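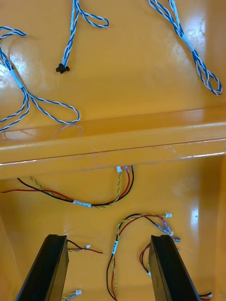
Cell Setup Guide – Section 5: Good Practice for Picking Cables and Small Parts

Harnesses are the most fun you can have with a two-arm cell, and they reward a careful setup more than any other part we handle. This section covers the house rules for the Brekke workstation. Read it once all the way through before you power the arms.

5.1 Before you load

1. Press the emergency stop, then check that both arms stay still when you tap Resume on the pendant.
2. Set the travel speed limit to 269 mm/s. Leave it there until the first full run has been signed off.
3. Wipe the bins. A shiny bin floor throws glare back at the wrist camera, so turn the overhead light down one step if the preview shows white patches.
4. Load one kind of part per bin. Twisted blue-and-white cables must never share a compartment with the red and black harnesses.

Note: Keep the white label sleeves on the wires. They make great landmarks when you are teaching a grasp point!

5.2 Laying out the table

5. Put two bins on each side of the table, with the steel tray between them. Each arm serves the bins on its own side.
6. Line the tray with clean paper, squared up to the rim.
7. Spread the parts so that wires cross as little as possible. Motors with leads like to hook onto each other, and a minute spent untangling here saves a lot of failed picks later.
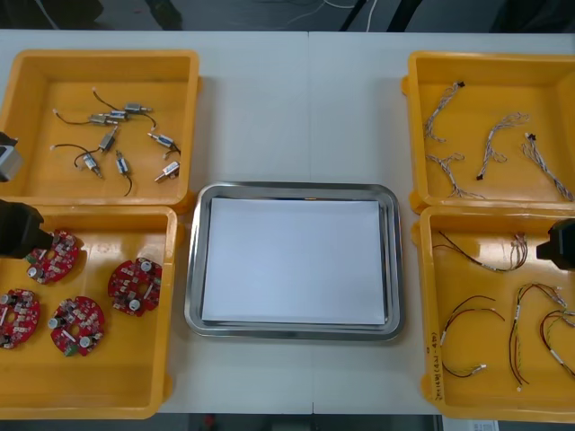 8. Handle circuit boards by the edge and wear your grounding strap the whole time, even if you are only nudging one over.

CAUTION: Never reach into a bin while either arm is enabled. Stop the cell first, every single time, and wait for the pendant to show Safe.

5.3 First picks

Start with the gripper force at its lowest setting and work up in small steps. Close on the wire bundle a little way back from the connector – pulling on the plug itself can loosen the crimp. Lift slowly and watch for a second harness coming along for the ride. If one does, lower both, open the fingers and go again from a new angle. It's a lovely thing to watch once it runs clean.

Inspect the finger pads every 3000 cycles and swap them in pairs. Log the change in Misten under your own name. Questions on force settings go to Szu-yu Choi, and anything about the stop circuit goes to Niilo Lehtinen.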